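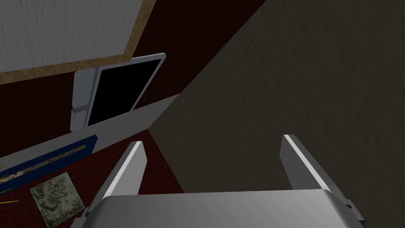
Gemau, counter work, Nov 20, 2020

Spent the morning going through the log from the overnight batch. 1,352 runs in total, all in the simulated room, same robot model with two arms. No hardware today, the real arms are waiting on a cable from Totero.

Batch finished without a crash. The restart script from last week can stay as it is. I moved the old logs to the Valderrama drive and left the folder names alone.

Main thing to sort out is the wrist view. When the arm comes in close to a big flat surface, that surface takes up half of what the wrist sees and the policy has very little else to go on. Red wall, monitor and carpet on one side, plain brownish gray on the other. A person doing the same job would lean back and look again. The policy doesn't, it keeps going or it stops dead. I've asked for a run with the head view weighted higher. If that makes no difference we go back to slowing the arm down near surfaces.

Time limit per run is 120 seconds. Too short for the long reaches and too long for everything else. Leaving it until the next batch so the numbers can be compared.

What it does to the shift

Wrote this part down because it came up at lunch and I want it somewhere other than in my head.

Before Gemau, clearing and resetting the counters at Itport was split among whoever was on. It was dull work but it got people out of their chairs and they talked while they did it. The plan as it stands has the robot doing the clearing and one person per shift watching the queue. That person clears faults, checks the wrist views when a run is flagged, and decides whether the arm carries on. So the job moves from hands to eyes. Two of the people who have tried the queue said they were more tired after it than after a normal shift. I believe them. I did a block of it myself in January and had a headache by the end.

The flags are a big part of the trouble. Too many of them look like this kind of thing, wood grain close up and the fingers open, and you have to work out from almost nothing where the arm is 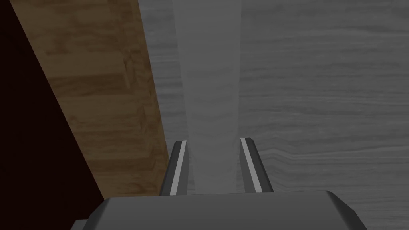
and by then the next one is already in the list. The tool should put the head view next to the wrist view in the same window. Right now you open them separately and lose your place. I wrote that up as a request, second time. It should also show the last action the arm was given, in words. "Reach" or "retract" would do.

Other point from lunch: who gets to say stop. At present the person on the queue can pause a run but has to ask before taking a task off the robot for the day. People don't like that and I think they're right. If they are the ones watching it, they should be able to pull it and do the counter by hand. I said I'd put it in the shift notes and I have.

Hours are a separate question and not one I can answer. The plan says no one's hours change in the first period. It doesn't say how long the first period is. Asked for that in writing.

Head view check

Opened the head view after lunch to see what the queue person would get if we put the two together. Much easier to place yourself. You get both grippers, the long blue counter, the tiled wall on the left and the plant at the far end. The downside is that the white body covers a good part of the lower middle, and small things on the counter are very small.
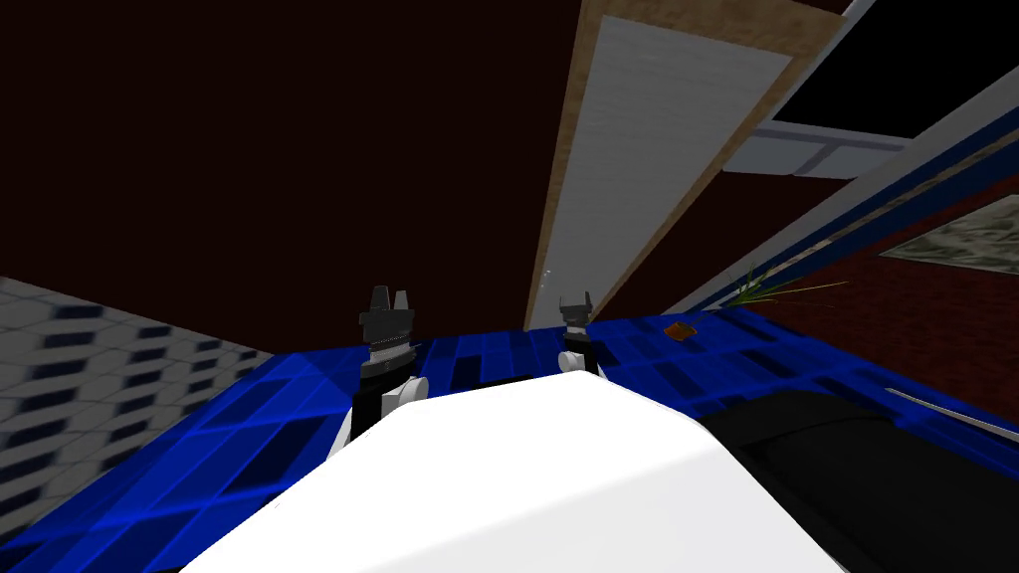

Head view, both grippers over the blue counter. Small orange-brown object on the right part.

I could find that object at full size on my screen. At the size the queue tool uses I would have missed it. So a side by side window needs a zoom, or the head view has to be the bigger of the two – will try the second first, less work.

To do:
Rerun with head view weighted higher, same seeds.
Mock up the two-view window and sit with someone from the shift while they use it.
Go through the flagged runs and mark the ones a person could have judged from the wrist view alone.
Chase Totero about the cable.
Get an answer on the length of the first period.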